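Sorting line at Karotham: anyone else being "automated"?

kettle_on
5 August 2018
We've been told the Karotham depot gets Ceretti sorting arms in October. Bottles, bags, mixed plastics. Management say no jobs go, we'll just be "supervising". I've heard that before. Has anyone worked next to these?

baler2
Otham site has had 2 since last year. There were 5 of us on the belt and now there are three. No one was sacked, they just didn't replace the ones who left. Make of that what you will.

Aidoo_fan
Bit gloomy. My back is much better since ours went in and I don't miss the night shift on the belt one bit.

baler2
Glad for your back. Mine still hurts, I'm the one clearing jams.

kettle_on
Did you get any extra pay for that?

baler2
15p an hour. Don't spend it all at once.

tansy485
The brochure always shows a nice clean bottle on its own. Put it next to a scrunched-up bag and see how clever it looks.

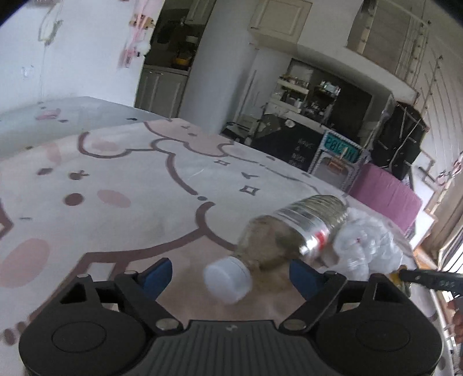 I'd want to know who gets the blame when the pick rate drops, the arm or whoever is standing beside it. Get that in writing before October.

Aidoo_fan
They do improve though. Ours was hopeless with bags at first.

tansy485
And who was picking the bags in the meantime?

kettle_on
Right, I'll ask about the blame thing at the next meeting.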